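3.2 Where the spoon rests during a coffee break

In the first part of the study we asked the participants to keep a short diary of their hot drinks. The second part, which is reported in this section, looks at one small thing that came up again and again in the diaries: the place where the spoon is put after stirring. Earlier work on shared tables has mostly studied cups and plates. The spoon is treated as a part of the cup, although it leaves the cup after a few seconds and then needs a place of its own.

We visited 28 persons at the table where they usually drink coffee or tea. Most of them live in Plutcombe, and the others work in the shared offices of Florkov. Each visit took 60 minutes, and the person was asked to prepare a drink in the normal way and to talk freely about the table. No instruction was given about the spoon. When the drink was ready, we asked the person to show us other resting places which they had tried at home, also those which they had given up.

The answers fall into two groups. The first group uses something that is already on the table, for example a saucer, a folded napkin, the lid of the sugar jar or simply the table surface. The second group uses an object that has been set apart for the spoon. Such an object is seldom bought for this purpose. People took small things from a drawer or from a toy box and kept them, because they were of a suitable height. We call these objects improvised rests. Figure 2 gives one case, with a spoon laid over two wooden blocks at some distance from the mug.

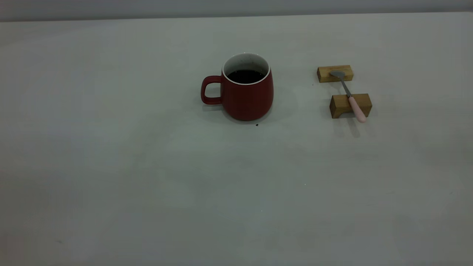
Figure 2. A mug of dark drink and an improvised spoon rest made of two small wooden blocks.

Does an improvised rest need to hold the spoon at both ends?

It needs to hold the spoon at two points, but these do not have to be the ends. Two supports under the handle are enough when the bowl of the spoon is light, and many people prefer one support near the bowl and one near the middle of the handle.

The participants gave different reasons for lifting the spoon from the table. The most common one was the ring or drop that a wet spoon leaves behind. Several persons also disliked that a spoon lying flat touches a surface where papers, keys and hands have been. A smaller number spoke about comfort: a raised handle is easier to pick up, in particular for somebody with stiff fingers. One participant told us that she had used a saucer for years and stopped only when she changed to larger mugs, which did not sit well on it. After this the saucer went to the back of the cupboard, and the spoon had no place.

The distance between the mug and the rest is a matter where opinions were divided. Those who stir only once tend to put the rest further away, so that the arm does not meet it when the mug is lifted. Those who stir many times want it close to the handle side of the mug. Tabrizi, in an early note on tea tables, proposed that the resting place always follows the hand that stirs. Our visits support this only in part. In the offices, the free space on the table seemed to decide more than the hand — a keyboard or a pile of letters left only one possible side.

Wood was named often as a pleasant material for a rest, as it makes little noise when the spoon is laid down. On the other hand, untreated wood takes up coffee and becomes dark with time. Some participants accepted the stains as a part of use, and others turned the piece over when one face was no longer nice to look at. Glazed dishes were considered easy to wash but noisy. This contrast agrees with the remarks collected by Haworth and Botha in the Flunier diaries, where sound was mentioned more often than cleaning.

One limit of this part should be mentioned. We asked people to show us resting places which they had already given up, and such a demonstration is more orderly than daily use. The positions shown to us are therefore read as preferred positions, and we do not draw conclusions from exact distances. The diary entries, which were written without a visitor at the table, are discussed in section 3.3.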